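Kirkico shares first results from Mangundap, our two-arm bagging method

I'm Oddur Dalsgaard, I lead the manipulation work at Kirkico, and I've been itching to write this one since January! Our new training method, Mangundap, teaches two arms to share a job that sounds dull and really isn't: packing a floppy paper bag.

What we did

We recorded 1,546 demonstrations with our partners at Wurkow, then trained one policy for both arms together — no separate left and right brains. Soda cans, blister packs, whatever was on the table (I drank a fair bit of the test stock).

What we found

Over 228 test runs on 19 bag layouts, the shared policy dropped fewer cans than our old Cloltau baseline. Crumpled rims still give it trouble, and we're working on that.

At the bag

One gripper points down at the rim while the other reaches in over the opening, with three cans inside and four more standing at the front of the table. 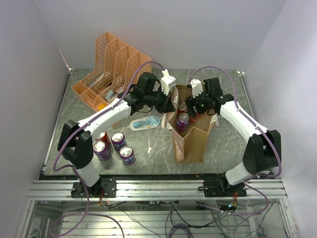 What's next

We'll share 100 of the demonstrations with other labs first, and the full write-up comes after. Want in? Write to me at Kirkico — I love talking about bags.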